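FOR IMMEDIATE RELEASE

Irkivholm Publishes Results of Three-Way Controller Trial, Including Its Own Last Place

22/04/2022

Irkivholm, the robot testing company, today released the full results of a simulated trial comparing three controllers for two-armed household robots. The company entered one of the three. It finished third.

The trial put Clirnura, Teltis and Irkivholm's in-house controller in charge of the same simulated robot, with the same arms and the same grippers, and asked each of them to do dull things in a house. Each controller got 1,000 attempts, for a total of 3,000. The attempts were spread evenly over 20 room layouts from the Hoekstra set, a library of furnished interiors with doors, rails, counters, and the kind of floor plan that makes sense only if you have never had to carry anything through it.

Every attempt began with the robot standing in a room and a single instruction: reach a named surface with one gripper, make contact, hold that contact while the other arm moves out of the way, and let go. There was no pouring of drinks and no folding of shirts. Irkivholm has watched a good many shirts get folded in promotional videos and wanted to know what happens in the ten seconds before the shirt.

"We wanted a boring test, and we got one," said a spokesperson for Irkivholm. "Then we looked at the scores and it became more interesting than we would have liked."

Clirnura placed first. It was the slowest of the three to plan a reach and the least likely to change its mind halfway through. Its chief weakness was letting go too soon, which it did on 58 attempts, nearly all of them on long narrow surfaces approached from below. On flat panels and door edges it held on until told otherwise.

Teltis placed second and was the quickest by a clear margin. It also treated the idle arm as somebody else's problem. In the tighter layouts the moving arm would arrive exactly where it should, and the other one would then swing down through the space the first was using. The Teltis settings include an option that reserves room for both arms. It ships turned off, and the rules of the trial said defaults only. Irkivholm reran the worst layouts with the option turned on and has put those runs in an appendix, where they look a good deal better and do not count.

Irkivholm's own controller had a strong first half. It handled open rooms well and made the gentlest contact of the three, a point the company intends to bring up often. It then met the layouts with open doors. Given a door standing at an angle, the controller would stop to work out whether the door was an obstacle, a target or part of the wall, and on many attempts it was still working this out when time ran out. The engineering team has described this as caution. The scoring sheet has a different column for it.

The rules of the trial were written in November, before any of the controllers had been loaded, and were not changed afterward. Two changes were proposed. Both would have helped the in-house entry and both were turned down, after a meeting that ran past lunch.

Because all of the attempts took place in simulation, the results say nothing about worn joints, loose cables or batteries at the end of a shift. Contact in particular is kinder in software than on a bench: a simulated fingertip either touches a surface or doesn't, and it never picks up grease. Irkivholm advises against buying a controller on the strength of this trial alone, and recognizes that this advice comes from the company that lost.

The release includes scores for every layout, the planned and executed paths for both arms, contact timing, and a log of why each failed attempt was marked as failed. The categories are early release, late contact, wrong surface, arm conflict and no decision. The last of these was added to the form during setup as a formality. Views rendered from the robot's position are also included, so that readers who disagree with a score can see what the robot had to work with and argue from there.

Grippers were kept the same throughout so that the controllers could be compared fairly. A second trial will turn this around, fixing the controller and changing the grippers. Clirnura has been picked as the fixed controller. The in-house team was consulted on this choice and took it well, considering.

Makers of two-finger grippers who would like to be included may send in a model of their hardware along with its default settings. Entries with special settings will be accepted and then run on the defaults anyway. All results will be published, whoever they embarrass.

The full report, the raw logs and the rendered views are free to download from the Irkivholm website. Printed copies are available on request and are heavy.

About Irkivholm

Irkivholm tests arms, grippers, cameras and controllers for companies that would like to know how their products behave before their customers do. It also makes a controller, which is currently being taught about doors.

Media contact: Irkivholm Press Office
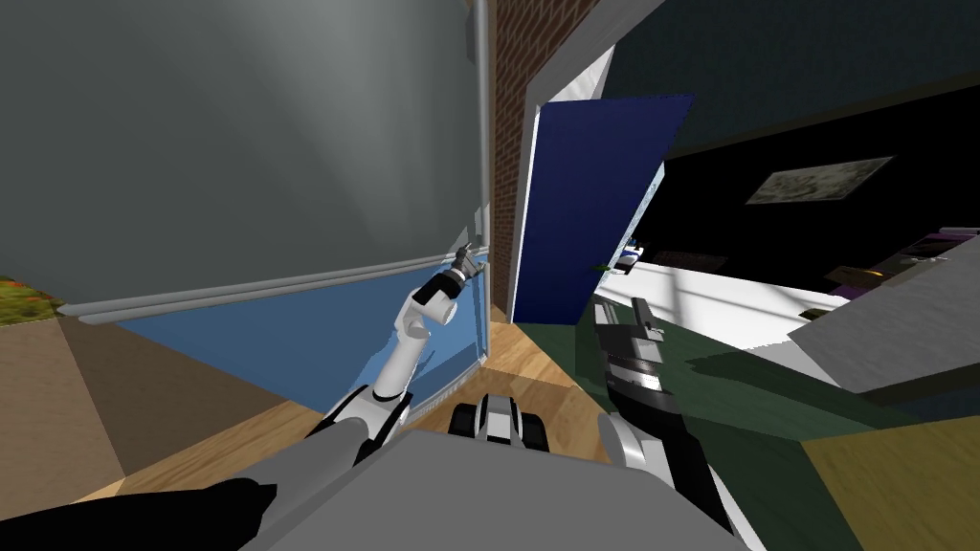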